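Right, I've been asked three times this week how I photograph newborns at home with no studio lights, so have a thread! Tea first. It got long. 1/

Quick background for new people: I'm Tamsin Ostrowski, I do newborn and family photos in people's own houses in and near Teverholm. No backdrops, no props trolley. One bag, two lenses and a spare pair of socks (wooden floors, you learn). 2/

First thing I do when I arrive is nothing at all with the camera. I walk round the house and switch every lamp off. People are always a bit startled by this! But a warm bulb on one side and a cool window on the other gives you a baby who is half orange and half blue, and I've lost whole evenings trying to fix that afterwards. 3/

Then I look for the window. Biggest isn't always best. My favourite one ever was a tiny landing window in a terrace on Grarnau Road, north facing, net curtain still up, and the light coming through it was like milk. We did the entire session on a folded duvet at the top of the stairs. 4/

Put the baby so the light comes from the top of the head down towards the feet, or from the side at a slant. If it comes up from the feet you get torch-under-the-chin shadows and even the loveliest little face looks like a ghost story. 5/

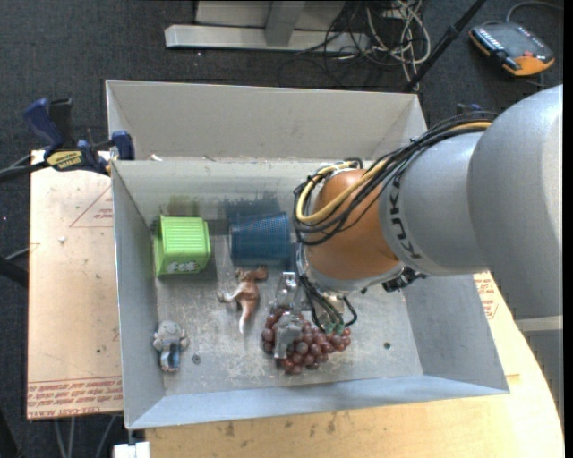

What's the best age for newborn photos at home? Somewhere in the first fortnight if you want the curled-up sleepy ones, but I've done plenty at five and six weeks and those are gorgeous too, because you get eyes and the start of a smile. 6/

Warmth matters more than any of my kit. I ask parents to put the heating on before I get there and I just accept that I'll be in a T-shirt in November, pink as a ham. A chilly baby will tell the whole street. 7/

Feeding breaks! Take them, all of them. I book out the whole morning so there's never a clock running. Some of the pictures families love most are from the breaks anyway, somebody's hand on a tiny back, dad asleep with a muslin on his shoulder. 8/

Settings, for those who like settings: I sit at f/2.8 most of the time, shutter no slower than 1/125, and let the ISO go wherever it needs to. I used to be terrified of grain. Then Shoshana Esposito printed one of my noisiest files nice and big for a show and it looked wonderful on paper, so I've stopped fretting. 9/

My lens for nearly everything is a 50. Close enough for toes, wide enough for mum and baby on the bed if I back into the wardrobe. I have backed into a lot of wardrobes. 10/

Older brothers and sisters: do them first, do them fast, and give them a job. "Can you whisper a secret to the baby?" works on almost every three-year-old I've met. "Smile nicely" works on none of them. 11/

Safety bit, and I mean this one. I don't do the poses with the chin propped up on the hands. The ones you see online are usually two photos joined together with an adult holding the head in each. If you're trying things at home on your phone, flat on their back on a firm surface with a grown-up right next to them is lovely and is plenty. 12/

Someone asked about numbers. From my last full session I kept 103 pictures out of 810. That's high for me, it was a very obliging baby. I then show the family a smaller set, as I think looking through too many makes people stop seeing them. 13/

Editing is light. I take down the redness a touch, I leave the milk spots, I leave the flaky feet. Cletus Holloway told me early on that parents forget the flaky feet within a month and then miss them, and I've had so many messages since saying exactly that. 14/

Oh, and please print some! Doesn't have to be through me. I use Windach for albums because I like how heavy the pages are, but a handful of small prints stuck on the fridge will make you just as happy. 15/

Next up I'm going to do one of these on twins, which is a whole other morning and needs a lot more biscuits. Send me your questions and I'll put them in. Soledad Whitlock, I've already got yours about the matching hats! 16/16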